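Hurard trade for Abubakar: does he fit the locker room?
Wandska Basketball Board > Team Talk > Trades and Rosters

courtside_left
Posted 7:42 pm
So the deal went through and Abubakar is ours. I like the scoring. I'm less sure about the rest. He had that public argument with the coaching staff at Gruvutell, and he benched himself for a fourth quarter in the playoffs. We have three guys under 22 in the rotation and I don't want them learning that. What does everyone think?

baseline_bill
Posted 7:50 pm
He played 187 games for Gruvutell and people bring up one of them. The guy shows up. I'd take him over another year of watching our bench miss open shots.

oldgym
Posted 7:58 pm
It was more than one game. I have family there and went to plenty of home games. He yelled at rookies on the floor, in front of everybody. Some players need that and some shut down. Our backup point guard looks to me like one who shuts down.

baseline_bill
Posted 8:03 pm
You're guessing about a kid you've never met.

oldgym
Posted 8:06 pm
Sure, and you're guessing too. That's the board.

zone_press
Posted 8:15 pm
I went to the open practice this morning. There were roughly 2,000 people in the building, more than we got for some games in the winter. Abubakar stayed after with the backup point guard and worked on the pick and roll from the left side for a good while. No yelling that I could hear, and I was in the second row. He did get on the big man once for a late screen, but it was a normal tone.

Wandska ran him with the second unit for most of the scrimmage. He passed more than I expected. His legs looked a little heavy.

courtside_left
Posted 8:21 pm
Good to know, thanks. Was he coming off the bench because that's the plan, or because he just got here?

zone_press
Posted 8:24 pm
They didn't say. My guess is he starts within a couple of weeks. You don't give up a first-round pick for a sixth man.

hardwood_mk
Posted 8:40 pm
I don't agree with that. Our starting five was fine before the trade. The problem has been the start of the second quarter, when both guards sit and the other team goes on an 8-0 run. Leave him with the bench group and let him take all the shots he wants. If he's unhappy about it, we find out early what kind of teammate he is.

oldgym
Posted 8:47 pm
That's the first plan in this thread I could live with. I still think we paid too much. Hurard gets our pick and a wing who defends, and all they lose is a player they'd had since the fall and never really used.

baseline_bill
Posted 8:55 pm
The wing shoots under 30 percent from three. Teams stopped guarding him. You can't play him late in a close game, so what is the defense worth?

hardwood_mk
Posted 9:02 pm
It's worth something against teams with one big scorer, and we play four of those in the next stretch.

courtside_left
Posted 9:10 pm
I'll wait and see. If the young guys are still talking to him by the end of the month, I'll call it a good trade. Any word on tickets for his first home game? 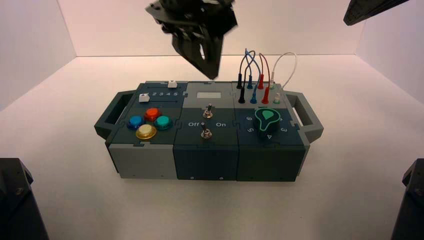 Re: Tickets for the first home game

zone_press
Posted 9:18 pm
The upper level was still open when I checked after practice. Lower level is resale only and the cheapest I saw was $100, before fees. I'm going to hold off and look again on game day.

oldgym
Posted 9:25 pm
Don't wait too long. Prices went up on game day the last time we brought in a big name. I bought upper level, section behind the visitors' basket. The view is fine.

baseline_bill
Posted 9:31 pm
Watching at home. Someone post who starts when the lineup comes out, the broadcast always joins late.

hardwood_mk
Posted 9:36 pm
I'll be there early and can put it up in the game thread.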